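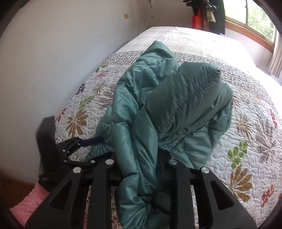
Coat swap is back, and it's bigger!

Last year's coat swap filled one end of the Henden hall and we thought that was pretty good going. This May we've got the whole building, both floors, plus the covered bit by the bike racks if it stays dry. Doors open at 10 in the morning and we'll keep going until 2, or until the rails are bare.

If you haven't been before, it works like this. You bring a coat or jacket you no longer wear, you get a token, and you swap the token for any other coat in the room. Children's coats and grown-ups' coats use the same tokens, so a parent who brings an old parka can go home with a school coat and nobody will blink. No coat to bring? Come anyway. From 12 onwards the rails are open to everybody, token or no token.

We took in 516 coats over the whole of last winter, counting the drop-offs at Kopecký's shop, and all but a handful have found new homes. I still get a bit giddy when I see one of them go past on the high street! There's a mustard duffel coat that has now been through the swap three times, each time handed back when somebody's child outgrew it, and it still looks terrific.

What we're after

Padded jackets, please, as many as you can spare. They go faster than anything else, and spring is when people are happiest to part with them. Raincoats are nearly as popular. We're well off for men's wool overcoats just now, so if yours can wait until autumn, hang on to it. Broken zips are fine as long as you tell us, and so are missing poppers. Please do check the pockets — Oľga Vávra has an entire biscuit tin of keys, bus tickets and single gloves from last time, and would love to give them back.

Washing a puffer without ruining it

Lots of you asked about this after the last newsletter, so I went and pestered Hedvika Zelenák, who ran a laundry for years and has strong feelings on the matter. Her method:

Read the label first. If it says dry clean only, believe it.
Do up the zip and any poppers, empty the pockets and turn the jacket inside out.
Wash it on its own at 30 degrees, on a gentle cycle, with a small amount of liquid detergent. No fabric softener, ever.
Run a second rinse. Padding holds on to soap, and soapy padding goes stiff.
Tumble dry on low if the label allows it, with two or three clean tennis balls in the drum. Stop every half hour, give the jacket a good shake and break up any lumps with your fingers.
Keep going after you think it's finished. The outside dries long before the middle does, and a jacket put away damp will smell like a pond by September.

I tried this on my own ancient down jacket, which had gone as flat as a tea towel, and it came out twice the size. I was so pleased I wore it to the shops in bright sunshine. One warning from Hedvika: the wet jacket will look dreadful, all clumps and see-through patches, and you'll be convinced you've killed it. Carry on drying.

For storing, she says to hang it or leave it loosely folded on a shelf. Vacuum bags save space but they squash the filling, and down in particular takes a while to recover from months of that.

Mending table

Silvia Hájek and Miloslav Kadlec are running the mending table upstairs. Silvia does zips and linings, Miloslav does patches, and he has promised to show anyone who's interested how to close a small tear in a padded jacket so the filling stays in (it's mostly a matter of getting there early, before the hole grows). Bring your own coat along even if you aren't swapping it. Mending is free, though there'll be a jar for thread money.

We could do with more hangers. We have 200 and they all went last time, with coats piled over chair backs by eleven o'clock. Sturdy ones are best — the thin wire sort bend under anything heavier than a cardigan. Leave them at Kopecký's, by the till, marked COAT SWAP.

If you can spare an hour for setting up or putting away, have a word with Jozefína Hudec at the hall. She's also after somebody with a van for the leftover rails.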